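Subject: Re: [paperfolk] Sizing sheets for watercolor at home?
Date: November 14, 2024

> I've been making cotton sheets since July and love how they look,
> but the paint sinks in and goes fuzzy the second the brush touches.
> Is gelatin worth the trouble? And how do you get them flat again
> after? Mine come out like potato chips.

Oh, gelatin is so worth it! I put it off for ages and did everything with the stuff you stir into the pulp, and then one weekend I finally tried a proper gelatin bath and the first brushstroke just sat there, shining, with a clean edge. I think I painted stripes for an hour.

My mix is plain kitchen gelatin, 7 grams in a pint of water. Let it swell cold, then warm it gently and please don't let it boil. I keep mine under 120 F in a cat litter tray (new, never met a cat). Slide the sheet in at an angle so air doesn't get trapped, give it a minute, lift by two corners and let it drip. The sheets need to be good and old first, a few weeks at least, or they fall apart in your hands. Ask me how I know.

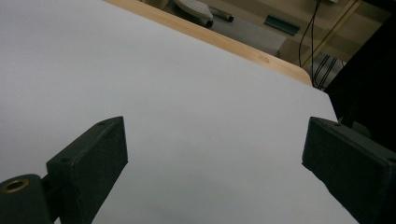

White on the wood table, corner end.

As for the potato chips: felts, boards and weight. I stack sheet, felt, sheet, felt, with a board top and bottom, and swap the felts for dry ones morning and night for the first couple of days. Then leave the whole pile alone for a week, even though you'll be dying to peek.

If your pulp is the Asis linters, go a bit stronger on the gelatin, they are thirsty. The Brito half-and-half needs less and has a lovely rattle when it's done.

Has anyone here tried sizing with the window open in winter? I'm wondering if slower drying would help with the shiny patches I still get near the edges. Would love to compare notes, and I'm happy to mail test strips to anybody who wants to scribble on them!

--
paperfolk mailing list
To unsubscribe, send a blank message with "leave" in the subject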